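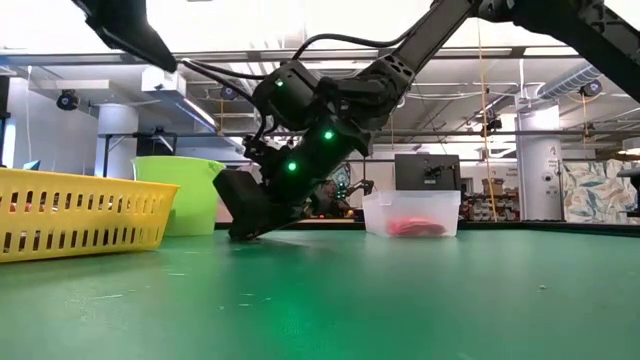
Yellow basket, green tub, green table.

In praise of the elevenses

By Jocelyn Sawatzky
14/04/2023

I have been a snacker all my life and I come from a long line of them. My grandmother kept digestive biscuits in her bedside drawer, next to the hankies, so that for years I thought all hankies were supposed to smell faintly of biscuit. My mum could not get to the end of our road in a car without asking if anybody wanted a mint. So when I read one of those articles last month telling me to eat three proper meals and nothing in between, I got quite cross with it, and then I had a crumpet, and then I started writing this.

I did try it, mind you. I managed nine days. The first couple were all right because I was smug, and being smug is surprisingly filling. By the fourth I was eating lunch at twenty past eleven and calling it lunch, when everyone in the office could see it was elevenses with a sandwich in it. By the end I was having my tea at half past four like a toddler and lying awake at midnight thinking about cheese on toast. I can't say I felt any lighter or brighter or whatever it was I'd been promised. Mostly I was short with people on the phone.

What I missed wasn't really the food either, or not all of it (I did miss the food). I missed the stop. At my last job, in the back office of a carpet warehouse in Davirlow, the kettle went on at eleven and that was when you found out everything. Who was leaving, who was expecting, whose brother-in-law had bought a boat. You could work there all week with your head down and learn nothing, then eat one custard cream standing up and know the lot. The place I'm in now has a very smart coffee machine and people take their cups straight back to their desks. I've been there since September and I still don't know if the man who sits behind me has children.

So I have decided to bring elevenses back, for me at least, and I've been giving some thought to how to do it well. I've got strong views, it seems!

The first is that a snack should be decided on beforehand. I don't mean weighed out or written in an app. I mean that somewhere in the morning you should know what's coming, so you've got it to look forward to. A snack you eat because it happened to be on the side is gone before you've noticed. A slice of malt loaf you buttered at seven in the morning and wrapped in greaseproof will cheer you up for four whole hours before you get your teeth in it.

The second is that you ought to sit down. I'm bad at this. I eat a shocking amount leaning on the worktop with the cupboard door open, and I could not tell you afterwards what half of it was. My sister is the same and she once ate an entire bag of desiccated coconut that way while waiting for potatoes to boil. She didn't even like it, she said, it was just there.

The third, and this is where I fall out with people, is that chocolate is perfectly all right in the morning. I know plenty who won't touch it before noon as though it were gin. But a croissant with chocolate in is breakfast, and cocoa cereal is breakfast, and a chocolate digestive is allowed at any hour of the day at all, so I don't see why a square or two from a bar should be a scandal. I had this out with my dentist, who was not as interested as I'd hoped.
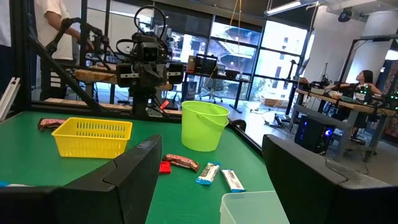
Chocolate by the basket.

While we're on chocolate, I want to say a word about the wrapper. When I was small you got foil, and then a paper sleeve over the foil, and you could slide the bar out, snap off a row, and fold the whole thing up again so neatly that your dad wouldn't know. I was very good at it. I could do it by feel in the dark. Now it's nearly all that crinkly stuff you have to tear, and once it's torn it's torn, and the bar sits there with its end hanging out telling on you. I'm sure there are sensible factory reasons. I still think we've lost a skill.

There used to be a sweet shop called Pelum at the bottom of the hill where we lived, and it sold everything by the quarter long after it was meant to. The woman in there had a set of scales with a brass pan and a way of tipping in one extra pear drop after the needle had settled, with a look at you so you'd know she'd done it. I've thought about that look a lot. It can't have cost her anything, one pear drop, and I'd have walked past any number of other shops to get to hers. She also sold a chewy thing called a Jaber, in a twist of waxed paper, that tasted of aniseed and something else, possibly soap. I loved them. I have never met anyone from outside our few streets who has heard of one, and my husband believes I dreamt them.

(If you ever had a Jaber, PLEASE leave me a comment. I need this for my marriage.)

Anyway, back to elevenses. I've been at it properly for a few weeks and I can report that the savoury ones are better than I expected. I'd always thought of it as a sweet occasion, but an oatcake with a bit of strong cheddar and the end of a jar of pickle is a lovely thing at that time of day. So is cold toast with too much butter, which I know is divisive. So is half a sausage roll, if you can be trusted with the other half. Fruit is fine. I've nothing against fruit. An apple is a noisy thing to eat in a quiet office, though, and I did get a look from behind me, so perhaps that's how I'll finally find out about the children.

Tea rather than coffee, for me. Coffee makes me feel I should be getting on with something. Tea in a proper mug, made with the water actually boiling, and left alone for long enough that you start to worry about it. The mug I use came from the café in Gusa where we stopped on the way home from my cousin's wedding. It has a chip on the handle side, so I've learnt to hold it a bit sideways like somebody in a costume drama.

I did ask at work whether anyone might like to stop together, say at eleven, just for ten minutes. I put it in an email and then took an hour to decide whether it needed an exclamation mark (it went with one). I got seven replies, which I thought was pretty good, and four of them asked if there'd be cake. So I made a lemon drizzle, and it sank in the middle like they always do for me, and I filled the dip with icing and carried it in on the bus on my knees.

Six people came. One of them had brought her own plate. We stood by the smart coffee machine not saying a great deal to begin with, and then somebody mentioned the roadworks by the station and that was that, we were off, it was nearly twenty-five past before anyone looked at the clock. The drizzle went. I'm doing a ginger one next, in the square tin, because I've got hopes that the square tin doesn't sink.

Recipe for the lemon one is in the old posts somewhere, under L I think, or possibly under cake. Double the syrup whatever it tells you, and put it on while the sponge is hot.

27 comments
2,401 views

Recent posts
Why I've gone back to a paper diary
A wet weekend in Gusa and the good chips
Things my mother kept in the car
Marmalade, second attempt
The bus to Davirlow, front seat, upstairs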